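Two-arm tabletop cell, left gripper drops round things after a while. Where to look first?

Posted in Robots & Automation > Setup and Repair
Viewed 1,448 times

Tineke De Graaf
Tuesday, 7:40 am

Hi all. Looking after a tabletop cell, two arms on one body, gripper on the left and a fingered hand on the right. Table is cloth covered, mixed household stuff on it, the robot picks things up and puts them down again. Been running since July. I do mechanical stuff mostly, not software, so go easy.

Problem is the left gripper. Mornings it's fine. By about lunch it starts letting go of anything round. Flat stuff no problem, forks, pens, tape, all ok. Round stuff slips out on the lift, or gets pinched off center and pops out the front.

What I've tried:

Wiped the finger pads with alcohol. Helped for maybe an hour.
Turned grip force up. Now it squashes boxes and still drops balls.
Re-ran the homing routine from the Druvo panel. No change I could see.
Swapped the ball for a newer one. Same.

The counter says 346 cycles between the last homing and the first drop yesterday, if that's any use. Didn't write it down the other days, sorry.

Also the cloth drags a bit when the gripper comes in low. Could that be it? Don't want to strip the whole table if its not the cloth.

Thanks in advance, need this going again before the end of the week.

Agudelo
Tuesday, 8:15 am

Bad pads. Replace them. Had the same thing on ours, new pads, gone.

Wollano
Tuesday, 12:05 pm

Pads maybe, but I wouldn't order any yet. Fine in the morning and bad by lunch sounds like drift to me, or a cable. Pads don't get better overnight.

Order I'd go in, power off for anything where your hands are near the arm:

1. Turn the force back down to where it was. You've got two problems now and one of them is the force.

2. Check the cable along the left arm. Move the arm by hand through its full reach and watch the cable the whole way. If it goes tight anywhere near the base it can tug on the connector, and then you get a bad position reading that comes and goes. Ours had a zip tie one notch too tight — took me two days to find. Leave slack at every joint. While you're down there get the loose cables on the floor sorted too, a foot through one of those will do the same thing.

3. Finger screws. Take the cover off, check every screw that holds the fingers. Don't crank them. If one turns easy, that's your popping out the front. One finger sits a hair behind the other and a flat thing doesn't care, a ball does.

4. Home it cold, then home it again when it starts dropping. Write down both open positions. If they're different by more than 2 mm, it's drift, and wiping pads all day won't fix it. If they match go back to the pads and look at the edges under a good light, they go shiny before they go thin.

5. Then the cloth. You don't have to strip it. Pull it tight toward you, clip it under the front edge, and raise the lowest approach height a little. Velvety cloth is a pain for this, it bunches up and pushes the object along ahead of the fingers, so the grip lands past the middle.

For testing use one ball and nothing else changing. Same start spot, same height, slow speed.
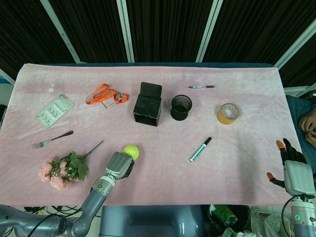

Do 100 picks like that and put a tally mark on paper for every drop, with the time next to it. If the drops bunch up late in the run it's drift or heat. If they're spread out all over it's mechanical, go back to the screws. Keep people's hands off the table while it runs, I know everyone leans on it, don't let them.

And do the right hand's check seperately. Don't home both at once while you're chasing this, you won't know which one changed.

Tineke De Graaf
Tuesday, 4:50 pm

Ok so — one finger screw was loose, almost a full turn. Tightened it, force back to the old setting. Open positions cold and warm came out the same so not drift I guess. Cable has slack everywhere, checked it twice.

Only got through part of the test run before I had to hand over the cell. No drops so far but it's early. Will clip the cloth tomorrow and do the whole run from a cold start.

Agudelo, ordering pads anyway, the edges do look shiny. Anyone know if the ones from Fetutbridge fit the older fingers or do I need the adapter plate?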